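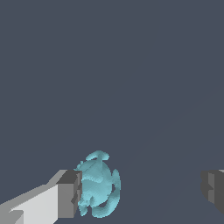 Teaching a Simulated Gripper to Pick Up Things It Has Never Met
Final report, Robotics Project Course
Kornél Juhász and Etelka Fodor
Submitted 05/08/2018

1. What we set out to do

Our proposal from November promised a gripper that could "grasp arbitrary household objects." Our advisor circled the word "arbitrary" twice and gave us a B. The revised proposal promised a simulated gripper with two fingers that would try to grasp lumpy objects of no particular use, and this report covers that one.

We chose simulation for reasons of principle and also because the lab's real arm was booked by the Sarnitz team until after our deadline. In simulation, nothing breaks except the code.

2. The simulator

We used Rerex, the physics package the department already has on the lab machines. The manual is thorough on installation and then loses interest. Etelka built the gripper model out of plain blocks, with small steps cut into the inner faces of the fingertips. The steps were meant to give irregular shapes something to catch on. They also gave the collision checker something to catch on, and most of January went to that.

We left the background a flat gray. Kornél wanted a table with wood grain. The vote was one to one and the deadline broke the tie.

3. The objects

Boxes and cylinders turned out to be too easy, so we wrote a generator that sticks rounded lobes, arcs and hooks onto a central blob. We called the resulting set Zondent, after a misprint in our own notes that we both liked better than the real word. The full set has 302 shapes. Some look like teapots that gave up. The curly ones, with gaps you can see through, are the hardest, and the light blue one with the hooked top and the tail became our standard test piece. We got to know it better than we wanted to.

4. How a grasp is chosen

The program samples candidate grasps, throws out any where a finger would start inside the object, and scores the rest by how well the two contact points face each other. The best candidate is then run in physics. The fingers close, the gripper lifts, and if the object is still between the fingers at the end of the lift, the attempt counts as a success.

Our first scoring rule only looked at the nearest contact. It was extremely confident. It would place one fingertip firmly against the object and leave the other one a long way off, which is a good method for pushing something and a poor one for holding it. We call this the leaning problem. Score a grasp on one finger and you get one finger's worth of grasp.

The second rule scores both contacts together and adds a penalty for uneven gaps before closing. This was Etelka's idea. Kornél would like it noted that he typed it in.

5. Results

We ran 2000 attempts with each rule on the same shapes and starting poses. The second rule did better on nearly everything, and much better on tall, narrow shapes. On the curly shapes the improvement was small. A fingertip would find a fin or a loop, decide that this was the object, and squeeze it while the rest swung around underneath.

We also had one run, seed 2901, where the object left the gripper at a speed we have chosen not to put in the chart. The cause was overlapping geometry at the moment of contact. We fixed it by shortening the time step, and the whole batch then took almost 30 hours in place of an afternoon. The lab machine is named Nogueira and we have apologized to it.

6. What went wrong

Three things, mostly ours. We did not save the starting poses in the first month, so those runs can't be repeated. We tuned friction on our favorite test piece, which flatters the numbers for that piece. And the penalty weight in the second rule was picked by trying values until the videos looked sensible. We know this isn't a method.

7. If someone picks this up

Start with the contact solver settings before touching the scoring. Log everything, including the seeds you're embarrassed by. Let the fingers approach a little off center and correct on first touch, because a fixed gripper center is asking a lot of an object shaped like a snail.

The code and shape files are in the course folder. The README is accurate up to step four. For step five, ask Etelka.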